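Cabin air filter: which way does the arrow go, and how often should I change it?

Asked by Hamidreza Heydari on Aug 5, 2018
Category: Cars and Trucks > Maintenance and Repair
3 answers

Hi all! First car I've ever owned outright and I'm having a great time learning to look after it. I've done the wiper blades, the oil and one brake light so far, and now I'm on to the cabin air filter, the one behind the glove box. The car is a six-year-old hatchback with 3247 miles on it since I took over from my aunt, and the service book she left me doesn't mention that filter once.

The old one came out fine after I got the glove box to drop down. It was gray and full of leaf bits and it had no markings I could read. The new one is a Trollix from the parts store on Pumphrey Road and it has an arrow on the frame with AIR FLOW next to it. My questions:

1. Does the arrow point toward the fan or toward the outside of the car?
2. My neighbor says every 1000 miles. The guy at the counter said once a year. Who do I listen to?
3. Do I need to get a dealer to do this to keep the rest of my extended coverage? The plan is through Prekbridge and there's a lot of small print.

I've been driving with no filter in there for two days and would love to finish this. Thanks!

Answer from Alžběta Jireš (marked as most helpful)

Welcome to the club, cabin filters are one of my favorite jobs to hand to a new owner! No jack, no dirty hands (well, not very dirty) and the car smells better the same afternoon.

The arrow shows the direction the air travels through the filter. So you don't need to know anything about your particular filter, you only need to know which way the air moves in your particular car. On a lot of cars with the filter behind the glove box, the air comes in at the base of the windshield, drops down through the filter and goes into the blower fan underneath. In that case the arrow points down, at the floor. On others the filter stands on its edge and the air goes through it sideways, and then the arrow points toward whichever side the blower is on.

If you aren't sure which kind you have, try this. Leave the filter out, turn the fan to its lowest setting and hold a strip of tissue near the slot. Hold on to it tight, you don't want to feed it to the fan! Watch which way it gets pulled. That's your arrow. Do it with the car parked and your fingers well outside the slot.
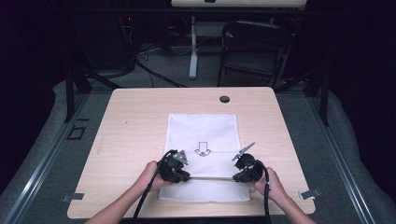 White cloth with a printed arrow, laid out on the table.

Watch out for one more thing: some brands print UP and an arrow, and that arrow has nothing to do with air. It only tells you which edge goes on top. If yours says AIR FLOW then you can ignore all this, but the next one you buy might be different and I've seen plenty of people caught by it, me included. I ran a whole winter with mine in backwards. The car didn't explode. The filter just clogged sooner and the pleats sagged a bit.

On how often: 1000 miles is far too often unless you drive dirt roads all day behind a hay truck. Look in the owner's manual, which is a separate book from the service log your aunt kept. Once a year is a fine habit for most people. I do mine in February so it's fresh before pollen season. If you park under trees, pull it out for a look halfway through the year and knock the leaves off.

While you're in there:

Vacuum the slot before the new filter goes in. Leaves sit on the ledge and fall straight into the blower when you bump them.

Check the little damper arm on the right side of the glove box when you put it back. It pops off and then the door drops on your passenger's knees.

Set the fan on high for a minute with the windows open. A little dust at first is normal. A ticking noise means a leaf got past you.

As for the coverage, I'd read the maintenance section of your own contract before anything else. Mine (different company) lets me do routine work myself as long as I keep receipts and write down the date and mileage. I have a folder with every receipt in it going back three cars. Have fun with it!

Answer from druva_garage_fan

Arrow toward the fan. Just did mine, took me longer to find the flashlight than to change it lol. Don't pay a shop, the place near me wanted something crazy for it. Mine had a charcoal one in there and I love it, no more truck fumes at the lights.

Answer from TwoToneWagon

Agree with the first answer on nearly everything. I'd add that your model year matters. My old wagon had the filter under the hood, beneath the plastic cowl, and the previous owner had never found it. You should have seen the thing. There was an acorn in it!

On question 3, call the number on the Prekbridge paperwork and ask them to send you the answer in writing. Ask about these while you have them on the phone:

Which services have to be done by a licensed shop.
Whether store receipts are enough for parts you put in yourself.
What the deductible is. Mine is $200 per visit, so two small things fixed on the same day cost me less than two trips.

I can't see a cabin filter ever being the reason a transmission claim gets turned down, but I'm not the one reading the claim. Oil changes are the ones they tend to ask about, so keep those receipts somewhere safe. You said you did your own oil already. If you still have the slip for the oil and the filter, write the mileage on it tonight.

Comment from Hamidreza Heydari

Tissue test worked great, thank you Alžběta! Air goes down on mine, so the arrow is pointing at the floor mat now. Found the receipt for the oil too, it was in the door pocket. I'll call about the plan when I get a long enough lunch break. Next up is the engine air filter, any tips for the clips on the air box? One of them feels like it's about to snap.

Comment from Alžběta Jireš

Yay! For the clips, press the lid down with one hand while you pull the clip with the other so there's no load on it. Start a new question for it with your model and year, there are some great people on here who know those boxes inside out.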